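About Wularska

Wularska sells second-hand toys. We buy them in mixed lots, wash them, sort them and sell them again, either one at a time through the shop or by the box to kindergartens, after-school care programs and family day care providers. We work from a brick building on Palumbo Street in Skonunlow, with the shop at the front and the washing and sorting rooms behind it.

Most of what we handle is small: figures, animals, vehicles, blocks, play food, doll's house furniture and the odd parts that go with them. We do a few larger things, such as garages and farm sheds, when they come in complete. We don't sell bikes, car seats, cots, electronics or soft toys.

How the business started

Wularska began as a market stall. The stock was three tubs of plastic animals and a trestle table, and people kept asking for the same thing, which was a particular animal to replace one that had gone missing. A child would have the farm and the fence and five of the six pigs. We started keeping the pigs together, then the sheep, and after that everything else had to be sorted as well.

The stall became a rented garage and then the shop. We moved into Palumbo Street in March and spent the first winter putting up shelves. The building used to be a paint wholesaler's. There is still a colour chart on the wall beside the back door, and we use it more than you would expect when we are trying to agree on what counts as green.

There are now seven of us. Three work mainly in the shop and on orders, and the rest are out the back.

Where the toys come from

Lots come from deceased estates, closing childcare centres, clearing sales and families who are moving house. We buy by weight for mixed plastic and by the piece for wooden toys and anything boxed. If you have something to sell, bring it in during shop hours or send us a few photos first. We will give you a price on the day. You are welcome to take it all home again if the price doesn't suit you.

We can collect from addresses in Skonunlow if there are more than four full tubs. Please don't leave bags at the door after hours. Rain gets under the awning, and we can't pay for a bag when we don't know who brought it.

We will take toys that are grubby, incomplete or jumbled together. We won't take toys that are cracked, chewed through, painted with anything we can't identify or missing their battery covers. Toys with small magnets are also turned away, whatever their condition.

Washing and checking

Plastic toys are soaked in warm water with a plain detergent, brushed, rinsed and laid out on racks to dry overnight. Hollow figures take longer. Anything with a squeaker hole is drained upside down and left for a second night. Wooden toys are wiped with a damp cloth and never soaked.

After drying, each piece is looked over for splits, sharp edges and loose parts. Wheels are spun. Arms and legs that are supposed to move are moved. Pieces that fail go into recycling if the plastic is marked and into the rubbish if it isn't, and we are still looking for somewhere closer that will take unmarked hard plastic.

Textas are the usual problem. Ink on smooth plastic nearly always comes off. Ink on the softer, slightly rubbery figures nearly always stays, and those go into the marked-down tub near the shop counter.

Sorting

Sorting is the largest part of the work and the part customers ask about most. Clean stock goes into grey bins, and from there into the categories we sell by. The first sort is by type:

People and character figures
Farm animals
Wild animals, sea animals and dinosaurs
Cars, trucks and machinery
Trains and track
Building blocks and connecting bricks
Play food and kitchen things
Doll's house pieces
Fences, trees, signs and scenery
Puzzles and games
Parts

That makes 11 categories, and Parts is the one that never gets smaller. It holds wheels, hats, ladders, saddles, doors, steering wheels, a great many swords and anything else that clearly belongs to something. We keep parts for two years. Customers can go through the drawers in the shop, and the price is the same for every part in them.

The second sort is by size. Figures that stand under the height of a teacup are kept apart from larger ones, partly for safety with younger children and partly so that a box of figures looks as if it belongs together. A very big dinosaur and a very small farmer in one box always brings an email.

The third sort is by colour, and we only do it for blocks, play food and some of the plain figures. Kindergartens use them for matching and counting and want even numbers of each colour. Yellow-green is the troublesome one. Some people see it as yellow and some as green, and in a box that is meant to teach colour names it doesn't help anybody. We now keep those pieces out of the colour sets and put them in the mixed boxes. 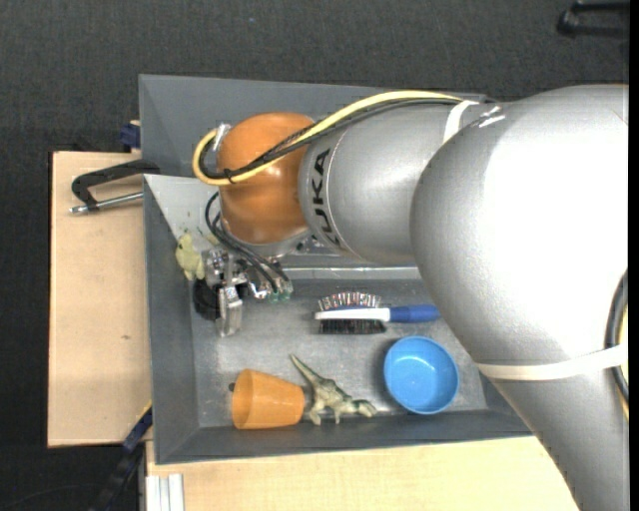

Grey sorting bins, with a pale yellow-green figure at the end of one.

The Brimilo box

Brimilo is our name for the mixed box we make up for childcare and early learning rooms. It holds figures, animals, a few vehicles and some scenery, all from the larger size group, packed in a lidded tub with a contents list inside the lid. No two are the same. You can tell us if you want more of one thing or none of another, and we'll do our best from what is on the shelves that week.

We have sent out 1535 Brimilo boxes so far. Many go to rooms that already have one and swap it back to us after a term or two. If you return a box with most of its contents, you pay only the exchange price for the next one. Missing pieces are expected. We count the box when it comes back, take note of what was lost and don't charge for the first ten.

Returned boxes go through the same washing and checking as everything else before any of the contents are sold again.

The shop

The shop keeps up to 4000 pieces out on the shelves. They are priced by the bin, with a sign on each one, apart from complete sets and older wooden toys, which have their own labels. Children can handle anything below the counter height. There is a low table by the window for trying things out, and we ask that toys go back in the bin they came from, although we re-sort the lower shelves every evening in any case.

If you are after one particular figure, bring a photo of the rest of the set with something beside it for size. We keep a wanted list on a clipboard at the counter and will ring you if a match turns up. Some wait a week and some wait years. One customer's signal box took so long to find that the train set had been handed down to a cousin by then, and the cousin's family came in to collect it.

We don't hold items without payment, except those on the wanted list, which we keep for 14 days after we call.

Orders and delivery

Boxes can be picked up from the shop or delivered. Local deliveries go out on our own run each week, and anything further goes by courier at cost. We pack in used cartons and shredded office paper, so your order may arrive in a box that once held photocopier toner. Please keep the carton if you are planning to use the exchange.

Schools and centres can order on account. We need a purchase order and the name of the room the box is for, as several of our customers have three or four rooms and the tubs look alike once they have been carried through the front door.

Returns

Single toys can be returned within 30 days with the receipt, for any reason, as long as they are in the condition they were sold in. If something breaks in ordinary use in that time, bring it back and we will replace it or refund you. We would like to see the broken piece if you still have it. It helps us decide whether to keep buying that kind.

Visiting the sorting room

Early childhood students and centre staff can arrange a visit to the back rooms. Closed shoes are needed, as the floor near the wash troughs is often wet and small bricks turn up in the walkways however often we sweep. Groups of up to six are easiest. Ring the shop to arrange a time and tell us if there is a category you are especially interested in, and we will try to have some of it on the bench.

Finding us

We are on Palumbo Street, Skonunlow, two doors along from the laundromat. There is short-term parking out the front and a loading bay in the rear lane, which you are welcome to use if you are dropping off tubs. The front entrance has one step. A ramp is kept just inside the door, so knock on the glass or ring us from the footpath and we'll bring it out.

Page updated Feb 24, 2024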